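The Screwdriver Will Be Free Shortly
Machines have been about to take over the chores for most of my life. I went to see how they're getting on with one of mine.

My dishwasher is the best robot I own, and it has no arms. It solved its problem decades ago by refusing to have anything to do with the rest of the kitchen. Bring it the plates, it says, arranged the way it likes them, and it will take things from there. Then come and put them all away.

This is the deal most household machines have offered us. The washer washes but will not fold. The robot vacuum does the floor provided you have first done the floor, lifting up the socks and chargers and the one shoe. I have owned a vacuum like that for three years and I spend a good part of each Saturday clearing a path for it, like a man walking ahead of a bride.

So when I heard that a workshop in Flaltstead was trying to get a robot to take apart old desktop computers, I was interested for selfish reasons. There are two of those computers in my hall closet. They have been there since the last time I moved, and I have been meaning to pull the drives and recycle the rest. It's a chore, though a greasy in-between sort, half household and half shop floor.

The workshop belongs to Castent, a refurbishing outfit that takes in office machines by the pallet and sends out working parts. Its project for automating the dull end of that is called Flindel, a name no one there would explain to me.
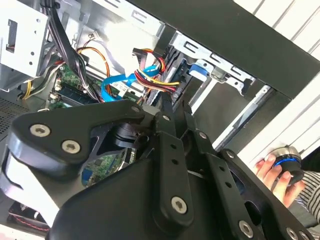 I had assumed screws would be the hard part. Screws are fine, I was told. A screw stays where the factory put it and comes out the same way every time. Wires are the trouble. Every computer leaves the plant with its wiring more or less tidy, and then years of upgrades and impatient fingers get at it, and by the time it reaches Flaltstead there's a blue data cable wandering across the middle of the case and a handful of power leads looped wherever they fit. You or I would push them aside with a knuckle without noticing we'd done it. For a robot, pushing them aside is a research topic. The wire moves, then it springs back, and now it's somewhere new and the plan is out of date.

It doesn't help that a person brings so much equipment to the job. I went home and watched myself take the cover off one of the closet machines. I tilted it toward the lamp. I felt for a clip I couldn't see, pressed it, decided it was the wrong clip, and swore. I held the flap open with my wrist -- my wrist! -- while two fingers went after the plug. The whole thing took 4 minutes and I was thinking about lunch for most of them.

The robot does not think about lunch, and that is supposed to be its great advantage. It has two fingers and a great deal of patience. What it lacks is the knack of knowing how hard is too hard, and a plastic latch gives you very little warning before it becomes two plastic latches.

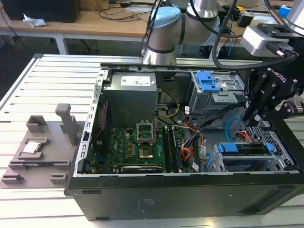

Castent's way around this is practice, and lots of it. By the staff's count the project has logged over 2,000 tries at small jobs inside a case, and 366 of those were tries at a single kind of plug. I asked whether that was a lot. It depends, they said, on whether you ask the people paying or the people who build these things, who would like more.

I also asked the question I'd come to ask, which was when I could have one at home. There was a pause of the sort you get from a mechanic who has just looked under your hood. A shop floor can be arranged to suit the machine. The part sits in a holder, the table stays put, the lights are always on. My hall closet has a vacuum in it, and a tent.

The hopeful view is that the shop floor goes first and the house follows, the way it did with dishwashers, which were hotel equipment before they were mine. The less hopeful view is that I'll end up arranging my house to suit the robot, as I already do on weekends for the round one.

I finished the first computer myself. The second is still in the closet, behind a bag marked Garcia from a shoe store that closed, and I've told it help is coming.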